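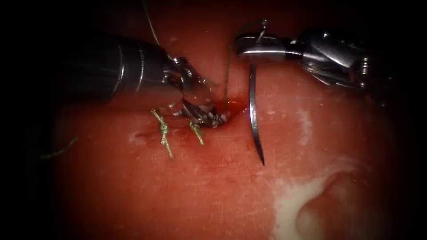 Relen Coupé: questions we get asked

Is the Relen a good first classic?

It depends what you want from a first classic. If you want to drive to work in it, buy something else. If you want to learn a great deal about carburettors in a short time, there is no finer teacher.

Which engine should I look for?

There was only the one, the 1376 cc four, so the decision has been made for you. Cars with the later Pintér cylinder head run cooler and start better. You can spot it by the filler cap, which sits on the left. Sellers will often tell you theirs has the Pintér head, so lift the bonnet and look at the cap.

What is the Minero?

The Minero was the luxury version. For the extra money you got a clock, a second door mirror and brown carpet. The clocks have mostly stopped. The carpet, sadly, lasts for ever.

Does it rust?

Yes. Start with the sills, then the front wings, then the bit under the battery where everyone forgets to look. The rear arches are double-skinned and fill up with mud over the years.

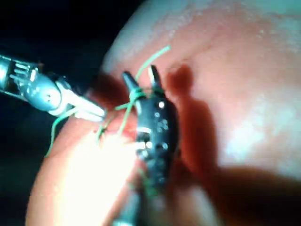 You can clean them out with a hose and a bent coat hanger through the drain holes, and you should do it every August while the weather gives things a chance to dry. If the hanger comes out through the paintwork, you need a welder.

What fuel consumption can I expect?

Around 40 miles to the gallon, according to the original brochure. Members report a range of figures, none of them that one.

How fast does it go?

It will sit happily at 70 on the flat. Conversation is possible up to 50 or so, if both parties already know what the other is going to say.

The heater only blows cold. Is this normal?

It is common, which owners sometimes take for the same thing. Nine times out of ten the control valve has seized.

Can I change the heater valve without taking the dashboard out?

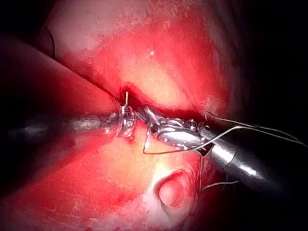

The valve lives behind the glovebox, and the factory manual says the dashboard has to come out first. The factory manual was written by someone being paid by the hour. Take out the glovebox and the radio, and you can reach the two clips with long-nosed pliers. Work as the instruments are doing in the picture above, one coming in from the left and one from the right, with the tips meeting in the middle. Hold the hose with the left pair and squeeze the clip with the right. Drain the coolant before you start – the passenger footwell is not where you want it.

Where can I get parts?

Service items are easy enough. Window rubbers come from Wellow, who do a batch when they have enough orders, so put your name down early and then forget about it. Rear light lenses are a matter of luck.

How do I find out when my car was built?

Send the chassis number to Waltraud Oltmanns, who keeps the register. Please copy it from the car and not from the logbook, as the two have been known to disagree. She will reply with the build month and original colour, and may ask who painted it the current one.

Can I join without owning a Relen?

Yes, and your weekends will be the better for it. Membership costs the same either way.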